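Terby Furniture Works to Reopen Omarard Showroom in April

OMARARD, 16th December – Terby Furniture Works will reopen its Omarard showroom in April after a full refit of the ground floor. The showroom will carry 52 table and bench models, including the Trekov dining line.
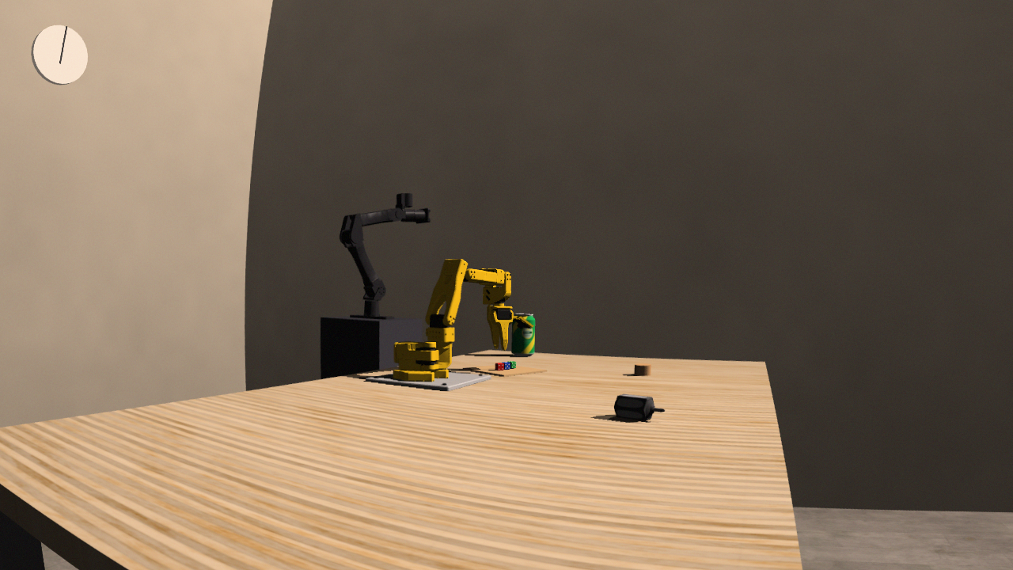 The Trekov line comes in 3 lengths and 4 finishes. All tables are sold with a matching bench on request. Orders placed before the reopening will be filled from the current warehouse on Kopecký Street. 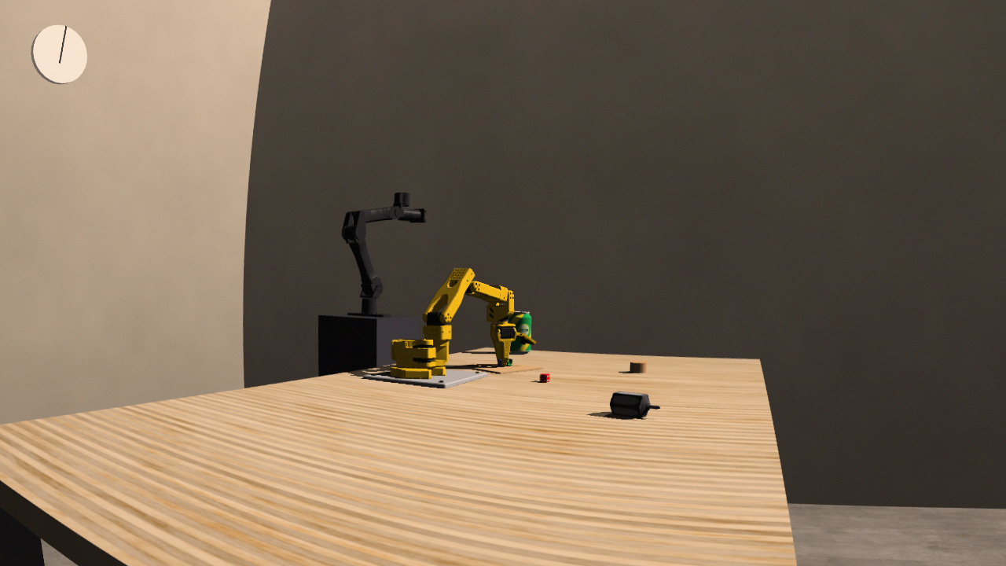

Long wooden table with light tan top and darker brown grain.

Terby will also move its repair counter to the new space. Customers can bring in chairs and small tables for regluing, sanding and new hardware. Larger pieces can be picked up within the city for a flat fee.

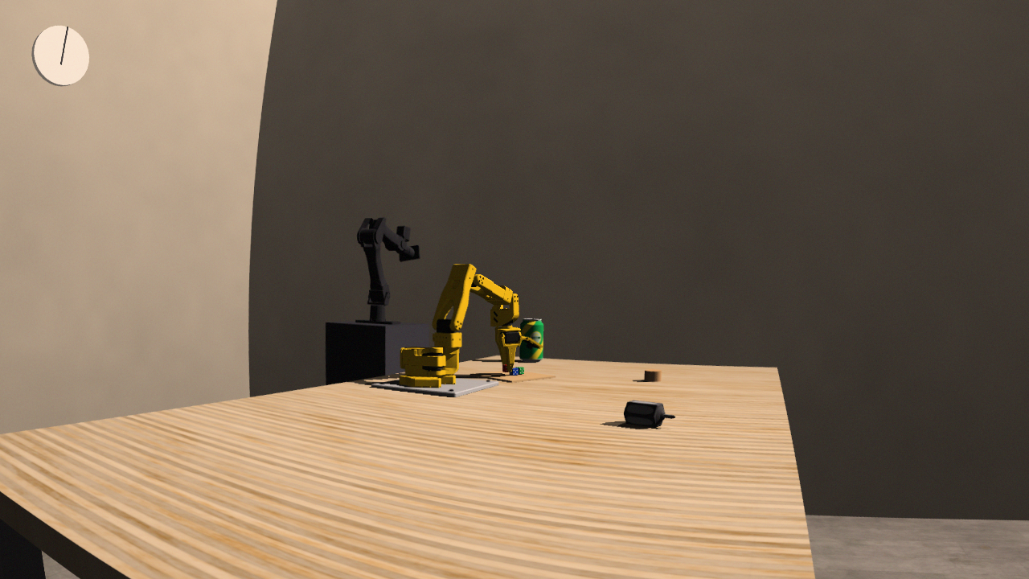 Tabletop grain in pale tan and honey brown.

The refit adds 600 square feet of floor space and a second loading door. Parking stays at the rear of the building.
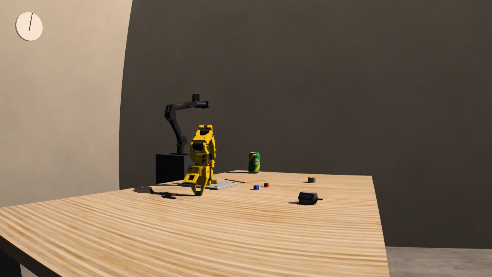
Wide tabletop with striped grain, dark leg below.

Hours will be posted at the showroom entrance in the spring. Trade customers should contact the Terby sales office for price lists.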